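# When the robot arm spills the rice: cleanup and what to check first 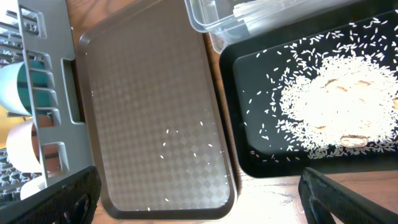
*Rice on the black tray, strays on the brown one.*

We have had a small robot arm on the kitchen table since February. It moves dry food from one tray to another, puts mugs in the rack and does a few other slow jobs. Most days it is fine. This page is for the days when it isn't, and most of it comes from one bad afternoon with long-grain rice.

The job was simple. Pick the tan pieces out of the rice on the black tray and set them on the brown one. On the second pick the arm stopped halfway across, dropped what it was holding, then closed its fingers again on nothing. The screen said the job was complete. I pressed stop at that point, which I should have done one move sooner.

## Stop it properly

Press the stop button before you reach for anything. Pausing from the tablet is a different thing. On our arm, a Tadeck, a paused job picks up again by itself if the tablet reconnects, and ours did that at twenty past four with my sleeve near the wrist joint. No harm done, but I now use the red button every time and switch off at the wall if my hands are going between the fingers.

Keep the button where you can hit it without leaning over the trays. Ours used to be behind the arm. It is now screwed to the table edge on the side where I stand.

When the power goes off, the arm may sag. Put a hand under the forearm, away from the joints, and let it down slowly. If there is a dish rack beside it, move the rack first.

## Clean up the rice

Pick up the big stuff by hand before you sweep. Dried pieces buried in rice are easy to miss and they jam in a dustpan brush.

- Tip the tray toward one corner and pour from there. Trays with a raised rim pour badly over the long side.
- For stray grains on a textured tray, use a dry pastry brush. A damp cloth makes them stick in the pattern.
- Check the strip of table between the trays.
- Run a vacuum with the narrow nozzle around the base of the arm. Do not use compressed air. It pushes grains into the joint covers.
- Look in the rack. If mugs are lying on their sides, shake them out before they go back in the cupboard.

Rice that has touched the gripper pads goes in the bin at our house. The pads are not food safe, whatever they look like, and ours get a wipe with machine cleaner now and then. If you plan to eat what the arm handles, buy the food-grade covers. Skalta makes a slip-on pair that fits ours with a bit of trimming.

## Find out why it dropped

I went through these in order. The fault turned out to be the third one.

**Dust on the pads.** Rice leaves a fine starch powder and a textured surface fills up with it. Brush the pads with an old toothbrush, one way across the texture and then the other. Let them dry fully if you used water. I do this after every 8 runs now.

**Sunlight.** Our table gets strong sun late in the day and a bright patch on a tray can confuse the camera. A tray with a shiny embossed bottom is worse than a plain one. Pull the blind, or turn the tray and try again. I ran the job with the blind down and it still dropped things, so this was not the cause, but I have kept the blind down anyway.

**A loose finger screw.** Each finger on our model is held by 2 screws. One on the right finger had backed out far enough that the finger tilted under load. It looked fine at rest. To test for this, switch off, take the fingertip between thumb and forefinger and try to rock it. Any click means a loose screw. Tighten by hand with the short key until it stops, then no more. The sockets are soft and I have already rounded one.

**Grip force set too low.** Ours was at 186 on the slider, where it came from the shop. I left it there. Birsen Toprak, who has the same arm, keeps hers lower for eggs and says she has to remember to change it back for anything heavier.

**Wrong "done" message.** Our arm counts a pick as finished when the fingers reach the far side, with or without something in them. Under Settings, then Jobs, there is a switch called "Confirm hold." It was off. With it on, the arm stops and beeps if the fingers close too far. It makes each pick almost two seconds slower.

## Before you run it again

Do one pick with a full tray and your hand on the stop button. Then do one with the tray moved a few inches toward you, so the arm has to reach from a different angle. Loose fingers often hold in one position and let go in another.

If it drops something in either test, leave it off and call the dealer. We bought ours through Canpolat and spoke to Ilgın Baysal in repairs. She asked for the software version and which finger it was, so write both down first. The version is on the last page of the settings menu. She also sent a replacement for the screw I had chewed up, with a drop of thread lock already on it.

## Small changes that have helped

- A baking sheet under each tray. Spills stay on the sheet and go straight back in the jar or the bin.
- Less rice. A shallow layer gives the fingers less to plow through than a heap.
- Clear boxes moved away from the work area. Ours reads the glare off a clear lid as an object now and then.
- Practice grain kept in its own jar, with a label. We use an old Indus pickle jar marked NOT FOR COOKING, and it lives on the shelf with the hex keys.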